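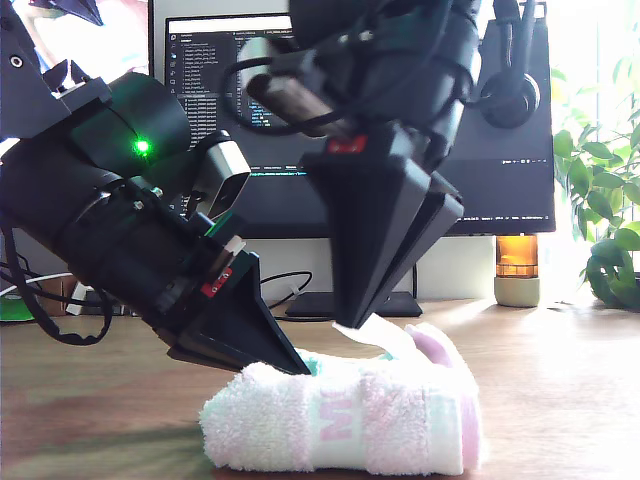 Towels, bedding and the new laundry arrangements

November 25, 2019

The guest house at Kakholm changes over to the new laundry arrangements next week, and several members have asked what this means for winter bookings. The short answer is that you will need to bring less, and that the price goes up slightly.

Until now, anyone staying at Kakholm has brought their own sheets and towels or hired a set from the cupboard by the back stairs. The hire sets were washed in the cellar on the two old machines. One of those stopped spinning in August and the repair man from Granow told us the part is no longer made. The other still runs but takes nearly three hours over a load of cottons, and on a Sunday in high season there can be 14 beds to strip before the next group arrives at four.

From next week the bed linen goes out to Lundgren, the laundry on the harbour road. They collect on Monday and Thursday mornings and bring everything back pressed on the following round. Beds will be made up with clean linen before you arrive. Please don't bring your own sheets after that, as they get mixed up with ours and we have no way of getting them back from the laundry once they have gone in the bag. Sleeping bags are still fine in the bunk room, with one of our bottom sheets underneath.

Towels are a different matter. Lundgren charge for towels by weight, and the quote for doing ours was more than the quote for the sheets, so towels will stay in the house and be washed in the machine that works. Each guest gets one bath towel and one hand towel for the stay. If you want a second bath towel, or one for the sauna, bring it from home. Sauna towels in particular should be your own. The house ones have been coming back with tar on them.

What to do when you leave

Strip your bed and put the sheets, duvet cover and pillowcase in the blue bag on the landing. Leave the mattress cover on unless it needs washing. Duvets and pillows stay on the bed, folded back so they can air.

Towels go in the basket in the cellar, not in the blue bag. In November two bags went off on a trial run with towels in them and we were billed for the lot. If your towel is still damp, hang it on the line in the drying room first. A wet towel left at the bottom of the basket over a few days smells bad enough that it has to be washed twice.

The drying room heater is now on a timer. Press the button once and it runs for 25 minutes. It can be pressed again if things are still wet, but please don't wedge it down with a clothes peg, as somebody did in the autumn.

Looking after what we have

Frøydis Tveit went through the linen cupboard last month and threw out everything that was past saving. The worn towels that still had some use in them have been cut up for cleaning cloths and are in the box under the kitchen sink. Use those for muddy boots and dogs, please, and keep the good ones for people.

She has also asked us to pass on a few things about washing towels, for anyone who takes a turn at the machine. Use half the powder you think you need. The water at Kakholm is very soft and too much powder never rinses out, which is the main cause of the stiff grey towels people have complained about. Don't use fabric softener at all, as it makes them worse at drying. Wash new towels separately the first couple of times. Shake each one out before hanging it up. Folded in three lengthways and then rolled, they fit the new shelves – folded flat, they don't.

Prices

The nightly charge for members goes up by 2 euros to cover the laundry. Children under school age still stay free, linen included. Bookings already paid for will not be charged the difference. The old hire fee for a linen set is dropped altogether, so for a stay of one or two nights most people will pay less than before.

Mio Kobori is dealing with bookings until the new year and can answer questions about any of this. Rostyslav Moroz has the key to the cellar store if you arrive and find the cupboard short of something. He lives in the yellow house past the jetty and is usually in after five.

Still wanted: a wooden clothes horse in decent condition, and a second laundry basket with handles. Please ring before bringing anything over. We have enough pillows.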